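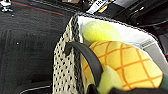 ok club update thread, long overdue. we are the Utent robotics club, second year doing the pick and sort challenge, running this from home as of March 25, 2020 so bear with me

3 replies · 11 likes

so the task. basket of soft toys, arm picks one up, lifts it over the rim, sets it down on the floor. 2 minutes on the clock. no touching anything once it starts

plush pineapple is the one everybody wants to tune for. big, round, squishy. sounds easy. is not easy

1 comment · 9 likes

problem one - the rim. wrist camera looks down at a steep angle and the basket handle goes right across the view. our old code kept finding the handle edge and calling it a toy. had to retrain on new pics

problem two - color. yellow next to yellow-green is rough on a cheap color threshold. we gave up on thresholds and went with the little network, we call it Zumar bc the first folder was called that and now its too late

5 comments · 16 likes

numbers for the nerds: 2,508 labeled images now. 465 of those are from the last push. labeling is boring, thank you to everyone who did a batch, you know who you are

whoever labeled a whole batch "pinapple" - found it. fixed it. took me an hour

24 likes

practice runs logged so far: 142. not posting the success rate yet. its better than it was with the Paveck controller, which dropped the connection if you looked at it wrong

switched to the Rizzi board over break. wiring is cleaner, docs are terrible. if anyone has teh pinout for the second serial port PLEASE send

2 replies · 6 likes

grip force is still the thing. too soft and the toy slides out on the way up. too hard and the fabric bunches and it wont let go clean. trying a slower close next, then a pause before the lift

final is still listed for May, no word on whether it goes remote. planning like it does

9 comments · 13 likes

need two people for sim work, can be done from your couch. beginners fine. reply or dm

also the shared drive is full again, delete your old videos

1 share · 8 likes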